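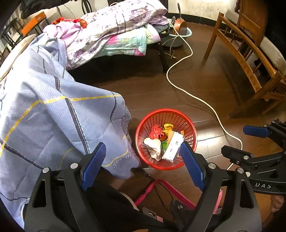

Garnon floor oil, is it worth the money?

Forum: Floors and Finishes

plankwalker
Looking at Garnon for a dark plank floor, glossy finish already on it. The can says one coat lasts 200 days. I have my doubts. Has anyone used it past the first month?

tess_in_socks
Used it in May. Looks nice, smells like a boat. I don't believe the 200 days either, mine was dull by the sink in no time.

Grestix
If it's glossy there's a film on it and oil can't get in. You'd be paying 121 bucks to make your floor slippery. Find out what the old finish is first.

plankwalker
The seller said it "works over any finish." That's the part that bugs me.

olddogmop
It's fine over old finish. Did mine that way, no sanding, no trouble. People on here love telling you to sand.

Grestix
How long ago? And do you have kids or a dog running on it?

olddogmop
Last spring, and no. Still say it's fine.

tess_in_socks
So a floor that gets no wear hasn't worn. Okay.

plankwalker
Other choice is the Desum cleaner and polish, and just leave the oil alone. Same room has a table I keep a cloth on, light blue with dark lines, and I'm not dragging that out for a two-day dry time if I can help it.

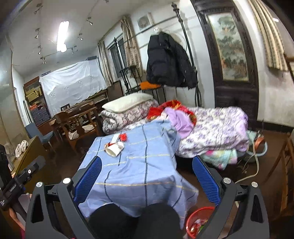
Grestix
Desum is soap with a nice label. Try it on one plank, wait a week, then decide. I wouldn't buy the big can of either one.

olddogmop
A week on one plank tells you nothing. Do the whole room or skip it.

plankwalker
One plank it is. Behind the door.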